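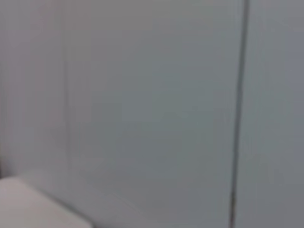
Gunhild Ladefoged jura que uma parede lisa é a coisa mais difícil de pintar numa casa, e que quem diz o contrário nunca pintou uma com a luz a entrar de lado. Disse-mo ao telefone, quando lhe contei que ia começar o livro pelas superfícies e não pelas ferramentas. Achou bem. Depois acrescentou que as ferramentas toda a gente compra na mesma, com livro ou sem livro, e que as juntas é que ficam sempre para o fim.

Capítulo 3
Superfícies lisas, juntas e frestas

O que vamos ver neste capítulo
Como olhar para uma superfície antes de lhe mexer
Juntas abertas e juntas fechadas
Escolher um cinzento (e sobreviver à escolha)
Limpeza e preparação

3.1 Olhar antes de mexer

Confesso que durante anos fui das que chegam, abrem a lata e começam. A minha primeira divisória, num escritório da Bikadia, foi pintada numa tarde, e fiquei tão contente que até tirei medidas para a seguinte! Voltei lá de manhã, com o sol baixo, e vi tudo: as passagens do rolo, uma barriga a meia altura e a junta entre dois painéis, que eu tinha enchido de massa sem perguntar nada a ninguém, já com uma racha fininha a correr de cima a baixo.

Por isso, o primeiro exercício deste capítulo não gasta material nenhum. Apague a luz do teto, pegue numa lanterna e encoste-a quase à parede, de modo que o feixe corra rente à superfície. Vá andando devagar. Cada alto e cada cova vai fazer a sua sombra, e é aí que se marca com um lápis macio (macio mesmo, que o duro risca e depois o risco aparece por baixo da tinta). Passe também a palma da mão. A mão apanha coisas que o olho deixa fugir, sobretudo em cinzentos claros, onde as sombras são discretas.

Repita à noite e de manhã, se puder. Um mesmo cinzento puxa para o azul numa hora e para o verde noutra, e convém saber isto antes de culpar a tinta.

3.2 A junta é para ficar ou para desaparecer?

Onde dois painéis se encontram há sempre uma linha. Pode ser um risco escuro que mal se nota, pode ser uma fresta onde cabe uma moeda. A pergunta que eu faço em todas as obras é a mesma: esta junta trabalha?

Uma junta trabalha quando os dois lados se mexem um em relação ao outro. Portas de armário, frentes de móveis, painéis desmontáveis, divisórias apoiadas num chão que cede: tudo isto trabalha. Essas juntas deixam-se abertas. Limpam-se, acertam-se as arestas e aceita-se a linha escura como parte do desenho. Se a encher de massa rígida, ela racha, como a minha rachou.

Uma junta que não trabalha, entre duas placas bem aparafusadas à mesma estrutura, pode desaparecer com fita e massa. No capítulo 5 fazemos isso com calma, em três demãos.

E a fresta torta? Ah, a fresta torta! É a queixa que mais recebo. Antes de mexer nos painéis, pendure um fio de prumo junto à linha e veja quem é que está inclinado. Muitas vezes os painéis estão certos e o que engana é o rodapé, ou a nossa própria cabeça, que se inclina quando olhamos de perto. Se a folga for mesmo mais larga em cima do que em baixo, meça nos dois extremos e a meio, e aponte os três valores antes de tocar numa dobradiça.

Exemplo trabalhado. Dois painéis de 900 mm de largura têm de entrar num vão de 1830 mm. Sobram 30 mm para distribuir. Com três folgas iguais (uma de cada lado e outra ao meio), dá 10 mm em cada uma. Eu costumo preferir uma junta central mais fina e empurrar a diferença para os lados, onde um remate a tapa.

3.3 O cinzento

O Octavian Olteanu pinta tudo com o mesmo cinzento e vive feliz. Eu não consigo. Pinto amostras grandes em cartão, encosto-as à parede em sítios diferentes e deixo-as lá uns dias, a incomodar quem passa. Na casa de Wutley foram tantas que a Brynhildur Frandsen me perguntou se era uma exposição.

Escolha o acabamento ao mesmo tempo que a cor. O mate perdoa as covas, o acetinado lava-se melhor e denuncia tudo.

3.4 Limpar primeiro

Pano de microfibra quase seco, água morna, uma gota de detergente neutro. Comece por baixo e suba, para a água suja não deixar escorridos na parte ainda seca. Nas juntas abertas use um pincel de cerdas compridas e depois o aspirador, sempre de cima para baixo. Deixe secar por completo antes de lixar.

Material para a primeira prática: lanterna, lápis macio, fio de prumo, régua metálica de 1000 mm, pincel, dois panos e um caderno para apontar as medidas.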